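Changes to Charcoal and Gas Bottle Storage at the Wada Street Cooking Grounds

Members' newsletter, Oct 10, 2023
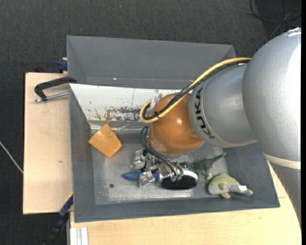
Members who use the outdoor cooking grounds are asked to note the following changes to the storage of fuel, which were adopted at the general meeting and now apply to all bookings, including those made before the meeting.

Charcoal and briquettes may no longer be kept in the timber lockers along the north fence. A steel store has been placed beside the wash-down area, and each member with a current locker has been given a shelf in it. Shelf numbers match locker numbers. Bags must be closed and marked with the member's name. Opened bags left on the ground will be removed.

Gas bottles are to be stored upright in the outdoor cage and nowhere else. The cage holds 8 bottles of the standard size, and members are limited to one each. Bottles past their test date will not be accepted. Members who are unsure how to read the date stamped on the collar may ask Joscha Meinecke, who looks after the grounds and is present on most mornings.

Ash remains a concern. In April a rubbish bin was lost to fire after coals were tipped into it the evening before, and the cost of replacement and of repairs to the fence came to $1,858. Ash and spent coals must go into the lidded metal drums, which are painted red. Coals are to be left in the drum overnight at the very least and must not be moved to the general rubbish by members. Water should not be poured into a hot kettle or offset cooker, as this has cracked the enamel on two of the shared units.

The shared cookers have been serviced. The large offset, known to most members as the Ititz, has a new firebox door and a replacement thermometer. Its grates have been re-seasoned and should be brushed after use, without detergent. The smaller drum cooker will be out of service until its hanging rods arrive from the supplier, Skirnavari. Bookings for the drum have been moved to the Vultell kettle where a place was free, and the members concerned have been written to.

Booking periods stay at six hours. A member planning a longer cook, such as a whole brisket or pork shoulder, should book two periods together and note this on the form. Overnight cooks still require a second member to be on the grounds at all times.

The association now has 260 members, and demand for the cookers over the warmer months is expected to be heavy – early booking is advised. Questions on the new rules should be put in writing to the secretary, Hartmut Lindemann, and left in the box at the front office. Copies of the full fuel storage rules are available at the same place.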